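Hilo de mi paseo por Brimlow, que me lo habéis pedido varios y si no lo escribo ahora se me olvida la mitad. Fuimos tres días, con lluvia dos de ellos, y volvería mañana mismo.

1/ Llegamos en el tren de Jivmont a media mañana. La estación queda abajo, pegada al río, y el casco viejo está arriba del todo. Hay un autobús, pero lo vimos marcharse desde el andén, así que a patita con las mochilas. Las escaleras de los Curtidores tienen 14 rellanos (lo pone en un azulejo al principio, supongo que para desanimar).

2/ Arriba se sale de golpe a la plaza del mercado y qué maravilla de sitio, de verdad. Soportales por dos lados, la torre del reloj en una esquina y un montón de señores discutiendo de fútbol debajo. La torre es de 1671, aunque el reloj lo cambiaron después de un incendio y va cuatro minutos adelantado. Anel Lekota, que vive allí desde hace años y nos hizo de guía la primera tarde, dice que en el pueblo todo el mundo queda "a la hora de la torre" y que los de fuera siempre llegamos tarde. 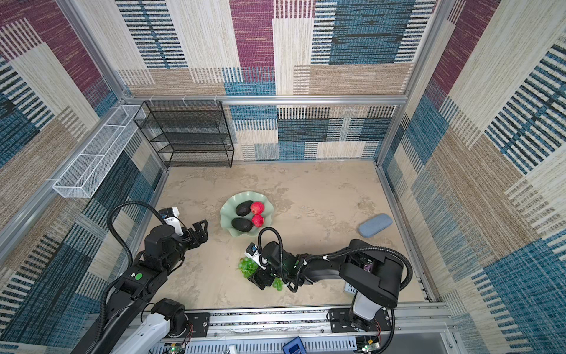

3/ Desde la plaza salen tres calles y claro, tocó decidir. Tiramos por la de la izquierda porque bajaba un poco y ya llevábamos bastante subida encima. Error, o no, porque acabamos perdidos en el barrio de los tintoreros, con las casas tan juntas que casi se tocan los aleros. Hay una fuente con dos caños, uno para personas y otro más bajito para los animales. Bebimos del de las personas, creo.

4/ Comimos en la Casa Fourie, en la calle de detrás de la iglesia. Menú corto, sopa de lentejas con comino, pescado de río y un pan moreno que repetimos sin vergüenza ninguna. No reservamos y nos sentaron al lado de la cocina, que a mí me encanta (a mi hermana menos, salió oliendo a fritura para toda la tarde). 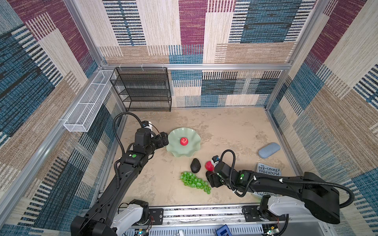
Paredes a rayas y rectángulos: crema, beige, azul verdoso, ciruela.

5/ Por la tarde, la muralla. Se puede recorrer por arriba casi entera, menos el trozo norte, que está cerrado por obras desde junio. Son 2208 pasos de puerta a puerta según el cartel de la entrada, y los hay muy desiguales, llevad zapato cerrado. Las vistas al valle, preciosas. Vimos el río haciendo la curva grande, los huertos y el tejado de la estación allá abajo, diminuto.

6/ Consejo de amiga: la muralla, a última hora. A las cinco se van los grupos y te quedas casi sola con las golondrinas. Eso sí, cierran las puertas a las siete y el vigilante toca una campana antes. Nosotras oímos la campana y seguimos tan tranquilas haciendo fotos, y luego hubo que correr.

7/ Dormimos en el hostal Gesten, que es una casa antigua con patio y una escalera que cruje en todos los peldaños. Habitación pequeña, limpia, con ventana al patio. El desayuno va incluido y lo sirven hasta las diez. Pedid la mermelada de higo.

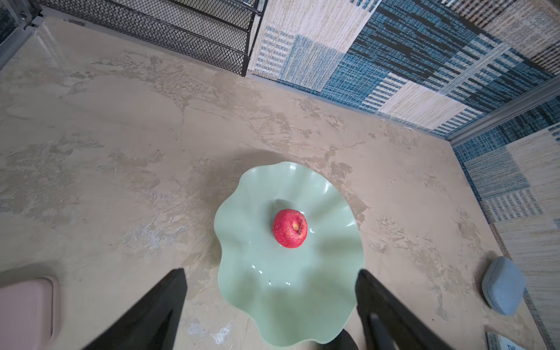

8/ Segundo día: el museo del puente

Llovía a cántaros, plan de interior. El museo es chiquitito, dos salas, y lo lleva Pravesh Mofokeng, que te cuenta la historia de las riadas con tanta emoción que sales mirando el río de reojo. La maqueta del puente viejo es lo mejor. Se cruza al otro lado por el nuevo, que es feo pero firme, y en la orilla de enfrente hay un paseo de chopos muy agradable en cuanto escampa.

9/ En el otro lado hay también una ermita abierta solo por la mañana. Nosotras llegamos cuando cerraban y nos dejaron asomarnos un minutito. Techo pintado de azul con estrellas, bastante desconchado, precioso igual. Me quedé con ganas de más, así que ya tengo excusa. 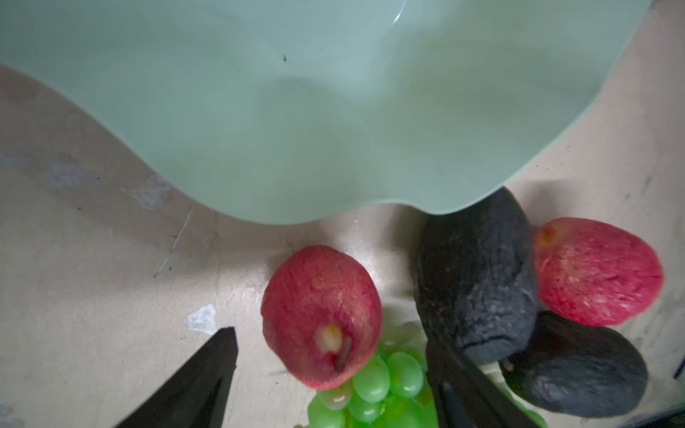 10/ El último día lo dediqué a la calle de los alfareros, que ya sabéis que me pierdo por un cacharro. Son seis talleres seguidos y en casi todos te dejan mirar mientras trabajan. Me gustan los cuencos así, verde menta muy clarito y con el borde ondulado, y pregunté por ese color en todos los talleres. Lo más parecido era un verde oliva, bonito también, pero al final me traje dos tazas blancas. Llegaron enteras envueltas en calcetines.

11/ Cosas prácticas, que luego me preguntáis. El tren de vuelta sale cada dos horas y el billete se compra a bordo. En el casco viejo hay un solo cajero, junto a la farmacia, y el domingo de mercado se queda sin dinero.

12/ Y si vais con niños o con gente mayor, subid en el autobús, en serio. Para delante de la puerta sur y desde allí a la plaza es todo llano. Si alguien sabe cuándo abren el trozo norte de la muralla, que me avise por aquí.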